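Chapter 4
Learning to Lift: The First Months with a Barbell

After reading this chapter you should be able to:
explain why a new lifter gets stronger before the muscles get larger
describe the hip hinge and separate it from the squat
calculate training volume for one exercise and for one week
decide when to add weight and when to repeat a session

4.1 Why the first weeks feel strange

In Chapter 3 we discussed how the body pays for exercise with energy. In the present chapter we turn to a different question, which is how a person who never touched a barbell learns to move it well. The two questions are connected, but teachers often mix them, and then the beginner is sent to run when the real difficulty is in the position of the back.

A beginner who trains the deadlift for a few weeks will usually lift more at the end than at the start. When we measure the thigh with a tape, however, we find almost no change. The muscle is the same size and the bar is heavier. The explanation lies mainly in the nervous system. During the first weeks the brain learns to call more muscle fibers to work at the same moment, and it learns to keep quiet the muscles which pull against the movement. This process is called neural adaptation. It is fast in the beginning and becomes slower later, and for this reason the progress of the second year never looks like the progress of the second month.

There is a practical lesson in this. If the early progress is a matter of learning, then the early training must be arranged like learning. Short practice, repeated often, with loads that let the student feel the movement, is better than one hard session which leaves him unable to walk down the stairs.

4.2 The hinge and the squat

Most lifts from the floor are built on the hip hinge. In a hinge the hips travel backward, the trunk leans forward as one piece, and the knees bend only a little. In a squat the hips travel down, the knees bend deeply, and the trunk stays more upright. Many beginners know only one of these patterns, and they use it for everything. A person who squats his deadlift will find that the bar must go around his knees. A person who hinges his squat will feel the whole exercise in the lower back.

A simple way to teach the hinge is the wall drill. The student stands with the back to a wall, one foot length away, and touches the wall with the hips without bending the knees more than a little. Then he moves a small step forward and tries again. When the hips can no longer reach the wall, the distance is too large. The arms hang down during the whole drill. No weight is needed, and it can be done at home in the morning before the coffee.

After the wall drill, we give the student a light kettlebell, and after the kettlebell an empty bar placed on blocks. The blocks are lowered over several sessions until the bar starts from the normal height. Some students reach the floor in two weeks. Others, mostly those with long legs and stiff hamstrings, need two months, and a few should stay on low blocks for good. There is no rule of sport or of health which says that every person must pull from the floor, except in competition. 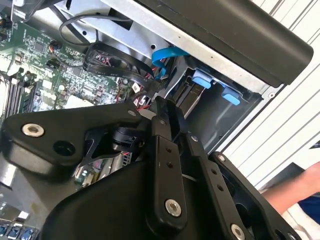 Mathias Moser objects that blocks make beginners lazy, and that anyone who starts with them will be afraid of the floor later. In his opinion the student should pull from the floor on the first day, with a weight so light that a mistake costs nothing, and the coach should correct only one thing per session. He adds that in the Dendbridge gym he stopped using blocks completely and did not see more sore backs than before.

We do not share this view fully, but it contains something useful. The advice to correct only one thing per session is good in both methods. A student who hears five corrections between two repetitions will follow none of them. As for the fear of the floor, it can be avoided if the coach tells the student at the start that the blocks are temporary and writes in the plan the session in which they will be lowered.

4.3 Counting the work

To compare one session with another we need a number. The most common one is volume, which in this book means the weight on the bar multiplied by the number of repetitions, added over all sets. Warm-up sets are left out.

Consider the training diary of Mereana Katene, who has trained the deadlift since May. In one session her working sets gave a volume of 2,015 kilograms. In the next session she kept the same weight on the bar, made a few more repetitions, and reached 2,220 kilograms. The difference is 205 kilograms, or an increase of a little more than ten percent. The bar itself was not heavier. A lifter who looks only at the largest plate would say that nothing has changed between these sessions, and he would be wrong.

Volume has its limits. It says nothing about speed, about how deep the student was breathing, or whether the last repetition was clean. Twenty-three careful repetitions and twenty-three ugly ones give the same number in the diary. Therefore we ask the student to write beside each set one word about its quality. Good, slow and crooked are enough for the first months.

4.4 When to add weight

The following guide is used in the rest of the book under the name of the Cister rule, after the club where we first wrote it on a board. If all sets of a session were marked good, add the smallest plates at the next session. If one set was slow, repeat the same weight. If any set was crooked, take off weight and go back to the previous step, which may be the blocks.

Beginners find the last part hard to accept. They feel it as a punishment. It helps when the coach takes off the plates himself, without comment, and when the whole group follows the same rule.

Key terms: neural adaptation, hip hinge, working set, volume, Cister rule

Before you read on
Do the wall drill in front of a friend and ask where your knees move. Then calculate the volume of your last session, if you have kept a diary, and keep the result for Section 4.5, in which we plan the first full month.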